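Moving 665 miles with a cat and a carload of junk 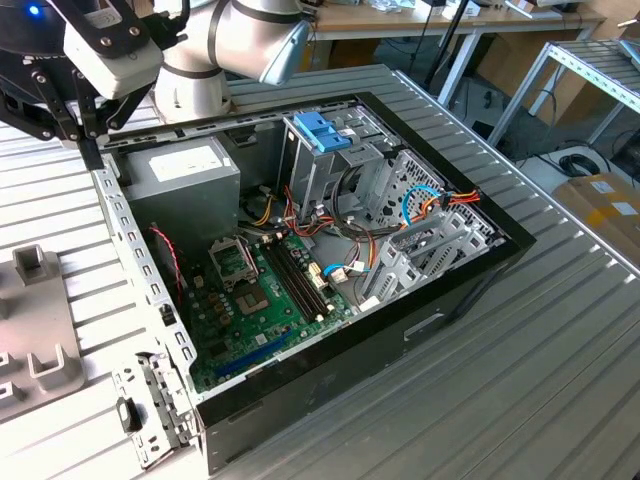

An old desktop tower with its side panel off.

So we moved in June! I've been putting off writing this because the kitchen was still in boxes until last night, and I didn't feel like I could talk about the move until I could find a spoon.

It was 665 miles door to door. My sister Noemi drove the truck and I followed in the car with the cat, who yelled for the first 4 hours and then slept like a rock (wish I could say the same for me). We stopped in Hernon for gas and pie – get the peach if you're ever out that way.

Biggest lesson: get rid of stuff BEFORE you pack it. I paid to haul two computers I haven't turned on since college, plus every cable I've ever owned. Everett offered to pull the hard drives for me, so at least my old photos are safe. The rest is going to the recycling drop-off, along with a printer I've hated for years.

We spent $542 on the truck and another $400 on gas and food, and I still think we did okay. The first quote I got from a moving company made me laugh out loud in the grocery store.

The new place has a porch and terrible water pressure. Next up is painting the bedroom, if I can ever pick a color. I've got nine little green squares taped to the wall and they all look the same after dinner.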